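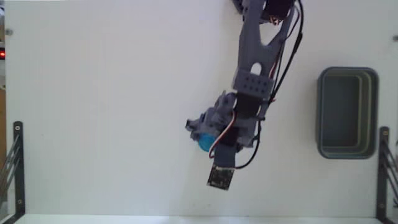 The programme of demonstration gathering at Badura entered its second phase this spring, and I have been asked by several colleagues to set down how the work is organised. The aim is modest. We wish to give a learning system enough examples of one short task, carried out by a person guiding the arm, that it can attempt the task without guidance. The task is to pick up a small object and place it in a bin. With the gripper closed on the blue piece and the bin to the right still empty, an episode has its most difficult portion behind it on paper, although our records suggest that the release deserves equal attention.

Each session consists of 40 episodes. The operator begins from the agreed rest position, completes the task once, and returns. Silvia Malý drew up the schedule of starting positions, and operators are asked to follow it in the order given, including the positions they find awkward. In the first phase we allowed free choice. The result was a set in which the object lay almost always within easy reach, and the trained policy performed poorly as soon as it was moved towards the corners.

The second phase calls for 200 accepted episodes per object. An episode is accepted if the object ends in the bin and the arm has not paused for longer than 2 seconds. Hesitation was a matter of some debate. Mared Maddocks argued that pauses are natural and ought to be kept; Hadiza Edet held that the system learns them faithfully and then stands still for no purpose. We tried both, and the stricter rule was adopted for the present phase. Rejected episodes are retained in a separate folder, with a short note of the reason.

Recoveries are treated differently. Where an operator misses the object and tries again without stopping, the episode is kept and marked accordingly. We now ask for 16 of these in every set — a figure chosen by judgement, and one I expect to revise.

Operators should also bear in mind the following points, which arose at the last review. Cables are to be checked for slack before each session. The bin is not to be shifted between episodes unless the schedule says so. Sessions should end when the operator is tired, even if the 40 have not been reached, and the shortfall entered in the log.

Lucero Flores will take over the review of episodes in May, and queries about acceptance should be directed to her from then on. The written procedure has been amended to match the rules given above and carries the date 4/30/21. Earlier copies should be discarded.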